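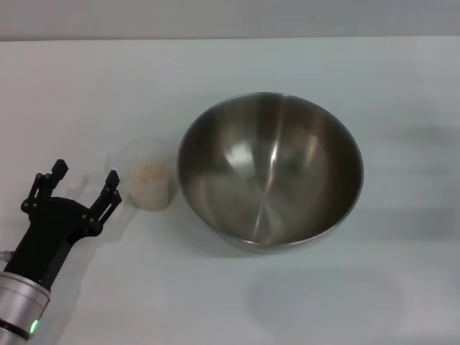
How long should a visiting group plan to spend at the manipulation demonstration during the October open day?
Plan on 105 minutes, including the safety briefing and the question period at the end.

Open Day Forum > Demonstrations > Pouring and transfer tasks

Posted by: Bromier_Events
Status: Moderator

This thread is open for comments on the robot demonstration given to visiting groups on 7/2/24. The Bromier training center will use them in preparing the public open day in October. Please confine replies to the demonstration itself. Parking and catering have their own threads.

The program consisted of the briefing, the grain transfer task with cup and mixing bowl, and a period for questions with the operating staff. Attendance across all sessions was 200.

Posted by: line4_supervisor

Our group from Trornard attended the morning session. The staff were courteous and the briefing was clear. I would ask that the October program include a task closer to production work. A cup of grain and a steel bowl are acceptable for a general audience, but most of my colleagues handle sealed cartons and wanted to know about cycle time. The presenter did not have a figure available.

Posted by: khollenstein

I respectfully disagree with the previous comment. Transfer of loose material is a demanding task for a two-finger gripper. The cup must be held firmly enough that it does not slip and lightly enough that its wall does not buckle, and the arm must then tilt it over the rim at a controlled rate. Visitors who watched only for speed may have missed this.

My one criticism concerns the bowl. Polished metal is difficult for many vision systems, and the presenter passed over the matter in a single sentence. It deserved five minutes.

Kilian Hollenstein
Clalis

Posted by: line4_supervisor
In reply to: khollenstein

I do not dispute that the task is difficult. My point is that the audience was not told it was difficult. The second row behind me believed they were watching a kitchen appliance.

Posted by: mv_outreach

On behalf of the outreach office at Mitsotakis-Vlachou, I wish to thank the organizers. We brought a group of secondary school students and their teachers. The students found the cup and bowl easy to follow, and several asked why a person can pour without looking while the arm needs a camera. That question led to the best discussion of the afternoon.

We would not support replacing this task with cartons. If time permits, both could be offered.

Posted by: r_dunmore

Was the white table chosen for the audience or for the camera? A frosted cup against a white background was hard to make out from the back of room 509. A colored mat or a tinted cup would help.

Posted by: Bromier_Events
Status: Moderator
In reply to: r_dunmore

The table is the standard work surface at that station. Your remark regarding visibility has been passed to the technical staff. They have indicated that a colored cup can be tried, subject to a check that the gripper pads hold it equally well.

Posted by: khollenstein

Please keep at least one session with the frosted cup. The fill level can be read through the wall, and it would be a pity to lose that. A display screen beside the table would serve the back rows better than a change of cup.

Posted by: r_dunmore
In reply to: khollenstein

A screen would be fine if it shows a close view. The one in the hallway showed the schedule all day.

Posted by: Bromier_Events
Status: Moderator

The following points have been recorded for October:

Groups will be limited so that all visitors can stand within 3 yards of the barrier.
The presenter will give a short explanation of grip force and of reflective surfaces before the arm is started.
A carton handling task is under review — no commitment can be made at this time.

Requests for group places should be sent through the registration form and not posted in this thread.

Posted by: line4_supervisor

Noted, with thanks. Please publish the cycle time for the carton task if it is approved, and state whether it includes the return movement.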